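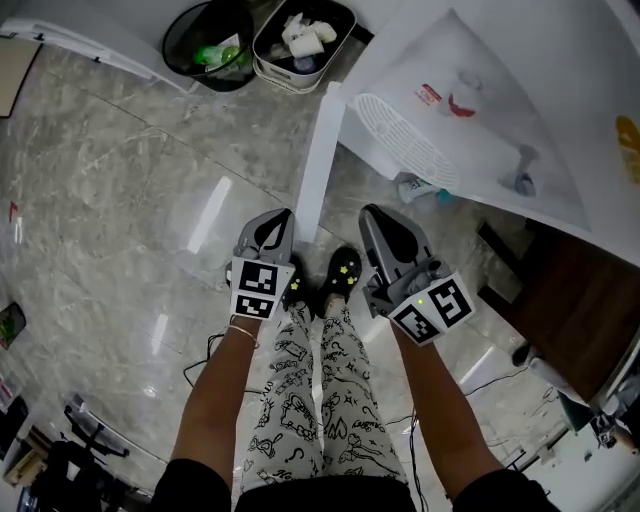
Practice Notes: Revised Rules for Hand-Held Gripper Recording in Homes

Revision 4 of the Lustlow home recording rules takes effect with the next collection block. It replaces the August text in full. Operators who printed the August sheet should discard it, as the numbering has changed and two of the old clauses now say something different.

The revision covers paired hand-held grippers only. Fixed arms and wheeled bases remain under the Brollar bench procedure, which has not been touched.

Markers

Both marker panels must be facing outward and free of tape, film, labels and fingerprints before the first take. A panel that has lifted at a corner is to be replaced. Pressing it back down is no longer accepted, because a panel that sits a fraction proud of the housing gives a pose estimate that looks plausible and is wrong. Spare panels go in the hard case, flat, with the printed side up.

Wipe panels with a dry cloth. Solvent wipes attack the print and leave a sheen that reads badly under ceiling lights.

A panel set at an angle by design is left at that angle. We have had two units returned for "crooked" patterns that were mounted to drawing. If in doubt, compare against the mounting sheet for that unit before loosening anything.

Start pose

Every take begins with both grippers held in front of the body at waist height, jaws clear of clothing and furniture, marker panels in view of the head camera. Hold still until the recorder confirms, then begin the task. The end of the take uses the same pose. Takes without a start pose are rejected at intake; takes without an end pose are accepted but flagged, and the flag counts against the session.

The status light on each unit is to be checked according to the color table for its firmware. Do not assume that one table serves both hands. Units are updated separately and a mixed pair is permitted, provided both serial numbers are on the session form.

Cables

Cable routing accounted for more rejected footage this year than any other single cause, so this section has been rewritten.

Each cable leaves the gripper on the side away from the jaw and falls with enough slack to reach the full working height of the task. Slack lying on the floor is allowed while standing in the start pose. It must be gathered to one side before the operator walks. Where a task requires crossing a doorway, the cable is routed first and the take is rehearsed once without recording.

Cables are not to be wrapped around the wrist or tucked into a sleeve. They are not to pass over a tub rim, a sink or a toilet under any circumstances.

Wet rooms

Bathrooms, laundry areas and kitchens with floor drains are now treated as one class. The requirements are:

Floor dry to the touch across the whole working area.
Closed-toe footwear with a grip sole. Socks alone are not accepted on tile.
Power supply and recorder outside the room, or on a stable surface above counter height.
No running water during a take unless the task card carries the W mark.
Tub or shower basin drained before the operator enters with powered units.

Cleaning tools that belong to the household may stay where they are. Operators should not tidy a room before recording, apart from removing a trip hazard. Toiletries, wastebaskets and other ordinary clutter are useful to the people downstream, and a room arranged for the camera is worth less to them.

Glossy floors deserve separate mention. Polished tile throws back window and ceiling light, and a bright patch behind a marker panel can wash out the pattern border. Turn the body a quarter step and look again at the preview. If the patch persists, close a blind or switch off the offending lamp. Do not lower the exposure by hand - the intake check reads the exposure setting and will reject a locked value.

Clothing and jewelry

Ordinary home clothing is acceptable, patterned fabric included. The August rule requiring plain trousers has been withdrawn. A comparison on 701 takes at Treloar found no loss of marker detection attributable to printed fabric, and the rule was turning away operators for no gain. Printed squares with a heavy black border remain excluded, for obvious reasons.

Sleeves are kept short or pushed above the elbow. Close-fitting bracelets may be worn. Anything that swings, or that can enter the trigger opening, comes off before the session.

Privacy sweep

Before recording, the operator checks the room for mail, prescription labels, family photographs and screens. These are moved or turned over. Mirrors are noted on the form. The sweep covers the floor and the area behind the door as well as the counters, as the head camera spends most of a take pointed down.

Open points

The Zarnberg group has asked for a maximum session length in wet rooms. No figure has been agreed and Revision 4 leaves the general limit in place. A proposal on cable color is also pending.

Questions on interpretation go to Gemma Amato, who holds the master copy. Corrections should cite the clause number and the unit serial where one is involved.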